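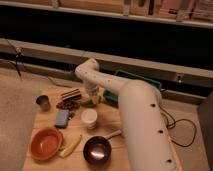

Why did Brurnari suspend the tabletop arm trials?
Because the arm closed its gripper when it had been told to stop, and the explanation we got from the supplier did not hold up. The trials use ordinary clutter on a wooden board, with a shallow orange bowl, a small frying pan and a metal cup among the things the arm has to work between. In that kind of layout a late stop matters. On an open board the arm drifts a little and no harm is done. With a cup standing next to the thing it is reaching for, it hits the cup.

What exactly went wrong?
An operator pressed the software stop during a reach. The arm should have held position with the gripper open. It kept going down, closed, and only then reported itself stopped. The log shows the stop command arriving on time and the motion ending 286 milliseconds later. Doltora, who supply the control software, first called this "within expected settling behavior." We asked where that expectation was written down. We are still asking.

Was anyone hurt?
No. The operator was outside the marked area. We don't take much comfort from that, as people do reach in to reset objects between runs, and the software stop was what they had been trusting when they did.

Isn't there an emergency stop?
Yes, and it cuts power to the arm. It was not pressed during the incident and has worked every time we have tested it. The trouble is that people had got used to the software stop for everyday pauses – it's quicker, and you don't have to bring the arm back up afterward. A pause button is not a safety device. Our own training sheet called it one until this month, which is our mistake and not Doltora's.

Could it have been operator error?
That was the first suggestion, and we looked into it properly. Mikkel Snorradóttir went through the logs and found the same late stop in 14 earlier runs, under different operators. None of them had reported it. In most cases the arm was well above the board and the delay would have been hard to see.

So what is the cause?
The honest answer is that we have a likely cause and no proof. The planner sends moves in short batches. If a stop arrives after a batch has been handed over, the controller appears to finish the batch before it obeys. Doltora agrees this is possible. They also say it was fixed in the version we were running, and our logs say otherwise.

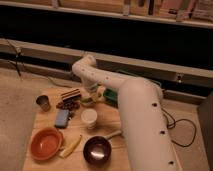
Does it happen on every run?
No, and that makes it harder to pin down. We repeated the same reach with the same settings and got clean stops most of the time. An intermittent fault is easy to declare cured. We have turned down one patch already on the grounds that the evidence for it was a single afternoon of good behavior.

Will crowded layouts be dropped?
Not for good. Ledesma suggested testing with fewer objects until this is settled, and we agreed for the first checks only. A nearly bare board would hide the fault from us again.

What has changed in the meantime?
No one reaches over the board unless the arm's power is off. Approach speed is held to a quarter of the old limit. Every stop is now logged at both ends, planner and controller, so we no longer depend on the arm's own word for when it stopped. Objects are reset by one person, with the emergency stop in that person's hand.

We run the same software at Mindau. Should we stop?
We can't decide that for you. Check your own logs before you accept anyone's assurance, including ours. Compare the time of the stop command with the time the joints come to rest, and do it for gripper moves as well as arm moves. If all you have is the status message, you don't have the second number.

When will the trials start again?
When we have 24 hours of logged running with no late stop, on a full board, with our people watching. Doltora has proposed June. We have not agreed to a month.

Where do I report a similar fault?
Write to the Brurnari test desk and attach the raw log. Please don't send only a summary – the summary screen is what said everything was fine.

Last updated 26 February 2025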